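Week 5 handout: Reaching into furniture
Unit tutor: Wissam Haddad
Labs: Saturday, Steltau building

Read this before your lab. Each group programs one task at a storage cabinet, working with its doors and the files kept on its shelf. Marks are out of 17, and the write-up limit is 4,000 words for the whole group.
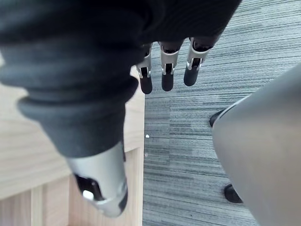
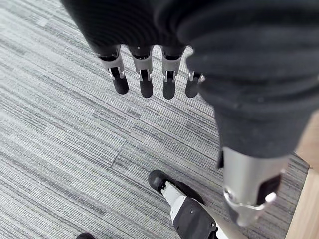
Fingers over the carpet in both hand views.
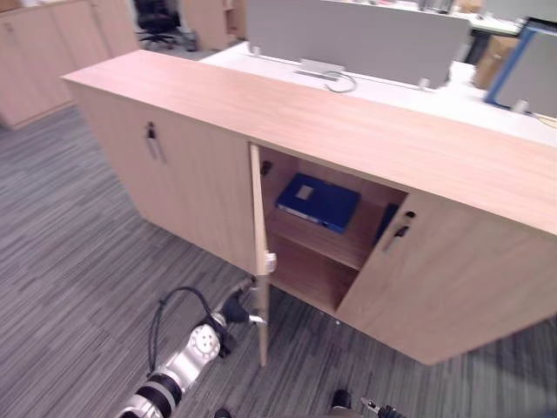
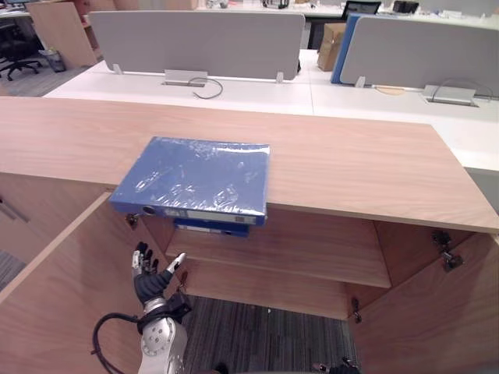

Why do we plan the door and the shelf as separate stages?
A door can only move along the arc its hinge allows, so the hand has to follow that arc and give a little if the estimate is off. Reaching for a shelf has no such limit, but the arm must stay clear of the door edge and the cabinet top. Write one controller for each stage and check the door angle before you switch.

Log joint positions at 200 Hz and name the file with your group number. Lambros Katsaros has the marking sheet. Questions about the Gokmont simulator go on the unit forum.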